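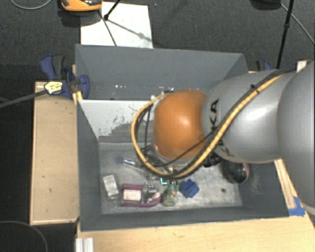
The gray bin, small things mostly toward the front.

December 5, 2024

Cold start, frost on the inside of the workshop window until nearly ten. I had meant to answer letters first but the bins were on my mind, so I went down with my coffee and looked them over before doing anything else.

The front one is in a sorry state. The floor of it is all streaks and scratches, and there's a worn pale area on the left of the rear wall, speckled dark and scraped ragged toward the bottom. I tried a corner with dish soap and a green pad and got nowhere. Then baking soda, left on for 15 minutes. A little better where it was only grime, no change where it is scuffed. I'm going to stop fussing over it. It holds things, and the walls are straight.

The small stuff is the real job. It has been piling up since we closed the Gretadholm room, when everything from the drawers and the shelf by the door went into whatever was nearest. I told Estíbaliz Calvo in the summer that it would be done by fall. She was polite about it when she called this morning, but she did ask. She needs the list before the shelves go up in January, and she wants it by size, with a column for where each thing should live. I had been writing it by where I found it, so that's two pages to do over.

We settled on 255 as the last number for the labels. The roll Comton sent is numbered that far and I don't want to order a second one. Anything past that goes in with its nearest neighbor and shares a label.

The little white box at the far left of the bin gave me trouble. It has some gray markings on the face, too faint for me to make sense of, and it won't sit flat. I left it leaning. Small boxes get a page to themselves in the list anyway, after the loose pieces.

Lunch was the rest of the lentils and the heel of the bread. Trinidad Soler came by with the keys to the Bustamante storeroom and stayed for a bowl. She thinks I should throw out half of it without looking. I said that was how we lost the hinge pins for the big cupboard, and she said we never had hinge pins for the big cupboard. We looked it up in the old book and there they were, page 188, in her handwriting. She laughed and took the last of the bread.

After she left I got through the first stretch of the list, slower than I wanted. My method for now is to write the thing down, tie on the label, put it in a tray, and not stop to wonder what it belongs to. I broke my own rule a few times. There was a brass catch in one of the drawers upstairs that I'm sure is from my mother's sewing table, and I spent a good while looking for the screws.

Paid the Kuvis bill, 2 months together. Have to call them about the delivery that came short - the tray dividers, mostly, and the thin gloves.

Stopped when my hands got stiff. The heater down there does the ankles and nothing else. Swept, rinsed the pad, moved the lamp closer to the table for the morning.

Tomorrow: labels, more string, ask Estíbaliz how deep the new shelves are. The letters too, if there's time.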